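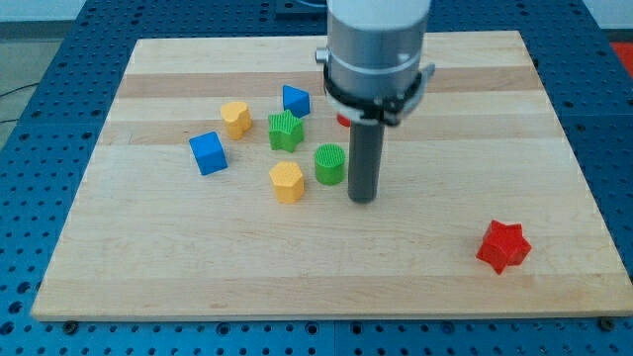 A cutting board dies of neglect far more often than it dies of cutting. People will spend an evening choosing the right knife, then put the thing they cut on through the dishwasher twice a week and act surprised in December when it rocks on the counter like a small boat. A board made of glued maple strips, with pale bands and honey-colored ones side by side, is a lot of separate pieces of wood that have agreed to get along. Hot water and a heated drying cycle will end that agreement.

Washing

Hot water from the tap, a drop of dish soap, a sponge. Do both sides, even if you only used one. Wood that gets wet on one face swells on one face, and then you own a very shallow bowl. Rinse, wipe with a towel, and stand it on its edge until it's dry all the way through. Leaning it flat against the backsplash doesn't count. I did that for years and had a gray stripe on the board and a matching one on the wall.

Don't soak it. "I'm just letting it soak" is what my cousin Hưng Âu says about every object in his kitchen, and he is on his third board.

Smells

Onion and garlic come out with coarse salt and half a lemon. Sprinkle, scrub with the cut side, leave it while you drink a coffee, rinse. Fish takes two rounds. If it still smells of fish after that, flip it over and call that the fish side. Write it on the edge in pencil or you will forget and serve somebody a mackerel-flavored melon.

Stains

Beet juice fades by itself if you can stand to look at it. Turmeric fades too, slowly, and a sunny windowsill helps. Baking soda and water in a paste will lift most of the rest. Skip the steel wool.

Oiling

Food-grade mineral oil, the plain kind from the drugstore. The bottle from the kitchen shop in Zodcombe with the twine around its neck is the same stuff wearing a costume. Do not use olive oil. It goes rancid, and every sandwich you make will let you know.

Warm the bottle in a mug of hot water first. Pour on more than seems decent, rub it in with a rag, and get the ends, where the grain is thirstiest. Leave it overnight and wipe off what's left in the morning. A new board wants this once a week for the first month. After that, once a month, or whenever water stops beading on it. Cúc Tạ down the street does hers on the day the water bill comes, so at least something good happens that day.

Scratches and fuzz

Knife marks are fine. Deep gouges hold food, so sand them: 80 grit if they're bad, then 120, then 220, always along the strips. Wipe it with a damp cloth, let it dry, and it will feel fuzzy. Sand once more with the 220 and oil it. Round the corners over a little while you're there. Your hip will meet one eventually.

Warping and splits

A slight warp can be talked down. Put the board hump side up on a damp towel, stack some heavy books on top, and check it the next day. A hairline crack at a glue line can be filled with food-safe wood glue and clamped for 24 hours. A crack you can see daylight through means you now have a trivet.

Search tips
Enter keyword...
Go

Keeping it still

A damp paper towel underneath, or a square of that rubbery shelf liner. If the board still slides after that, the counter is greasy, and I'm afraid that's a different page.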